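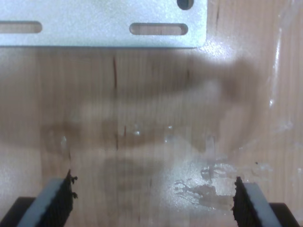
Bench surface below the slotted metal plate, with clear film at the right.

Trudum Community Workshop
Progress report to the Laitinen fund, second period
Prepared by Fengying Xie

1. What the grant covers

The grant pays for the repair and refinishing of the shared workbenches in the main room, and for the materials needed to keep them in usable condition. It does not cover tools or the heating. This report deals with the period up to the end of July.

2. Work done

The bench tops in the first bay have been sanded back and oiled. Babak Shahbazi did most of the sanding and Wanting Qin did the oiling, with two evening sessions lost to a fault in the extractor. The fault was a split hose and it has been replaced out of our own funds.

The old vices have come off all the benches in the second bay. Two were worth keeping and are in the store. The others went for scrap and brought in £15, which has been added to the materials budget.

We have started the surface survey we promised in the application. Each bench top is being looked at by Peiyu Long before any work is done on it, and marks are noted on a plan of the bench. The area in the photograph is typical of the entries we are making. There is a dark patch on the wood just under the plate, heaviest close to the metal, with a narrow reddish-brown streak along the grain. Small shiny droplets can be seen lower down. We have entered the patch as "cause not known" and the streak the same way. Peiyu wants to see the wood in daylight and with the plate off before deciding whether it is a stain or only shade from something overhead.

The droplets have been entered separately as residue. Several people use oil, glue and cleaning fluid at the benches and we have not been strict about wiping down. A notice has now gone up by the sink and the last person out is asked to check the tops at 9 pm.

3. Protective film

In the application we said we would try clear film as a temporary cover for finished surfaces. Results are mixed. It keeps glue off well enough, but it creases when work is dragged across it and people find it slippery. Yanling Jiang has asked for it to be kept off any bench where hand planing is done, and we have agreed to that. The remainder of the roll will be used for glue-ups only. We would like to try hardboard covers in the second bay instead, cut to size and lifted off when not needed.

4. Spending

Spending on materials in this period was £380. This was for abrasives, oil, the film and a box of fixings. The fixings cost more than planned after the first supplier, Pesus, stopped stocking the size we use. We now buy from Flutia, who deliver but have a minimum order of £100. Receipts are in the folder sent with this report.

No money has been moved between headings. If you are content with the change from film to hardboard, we would meet the cost from the underspend on finishing oil.

5. Delays

The second bay is behind. We had meant to have it sanded by the end of July and only the vices have been dealt with. The main reason is the extractor, but we also underestimated how long it takes to clear people's unfinished work off the benches. Owners have now been given a shelf each and asked to label their things.

6. Next period

Finish the survey of the second bay.
Lift the metal plate, check the wood under and around it, and record what is found.
Sand and oil the second bay.
Cut the first hardboard covers, subject to your agreement.

Wanting will be the contact for deliveries from now on. Questions about the survey should go to Peiyu, and anything on the accounts to me.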